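Written Rules for the Two-Arm Cell

Most shops that run two small arms over one table began with the rules for one arm, doubled. The shortcomings of that approach show up in the logbook. At Netham, where Frandsen operates a bank of tabletop sorting cells, the log for February lists 149 stoppages. Of these, 81 were traced to the shared area between the arms, and most of the remainder to objects left on the table from a previous job.

Bent Thygesen, who maintains the cell rules at Frandsen, rewrote them after reading that log. The current version is four pages long and is kept at each cell. It sets no new safety limits, which remain with the site risk assessment. It covers how a table is laid out, who may change it, and what must be recorded when it changes.

The first section divides the table into three zones. Each arm has an outer zone that the other may not enter. The middle zone is shared, and only one gripper may be below transit height in it at a time. Transit height is fixed at 140 millimeters above the tabletop, measured from the lowest point of the gripper, camera housing included. Earlier drafts measured from the fingertips, and a wrist camera hanging lower than expected in a tilted pose made that figure useless.
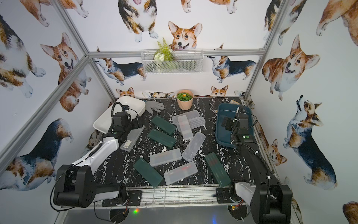 Pencil cases between the two arms of a sorting cell. The right gripper is down inside the blue tray.

Trays are covered in the second section. A tray belongs to one arm for the duration of a job, and its position is checked before the first pick. An arm working inside a tray must lift straight up to transit height before it moves sideways.

Mixed stock gets its own paragraph. Translucent cases are harder to segment than opaque ones, particularly where they overlap, so the rule calls for the top item in a stack to be taken first and the table to be imaged again before the next pick. Thygesen tested the requirement over 534 picks at Trurnau before adopting it. "It costs cycle time," he says. "We accepted that."

Cables are inspected every Tuesday with the arms powered down. The inspector moves each joint through its range by hand where the brakes allow and looks for loops that could catch on a tray rim or the opposite arm.

The last section deals with changes. Backgrounds, lighting and table surfaces are treated as part of the cell configuration, on the same footing as gripper firmware. Any change gets a new configuration number, and results from before and after it are not pooled. Alanari, which supplies the vision software, has asked for a copy of the section and is reviewing it against its own setup guide.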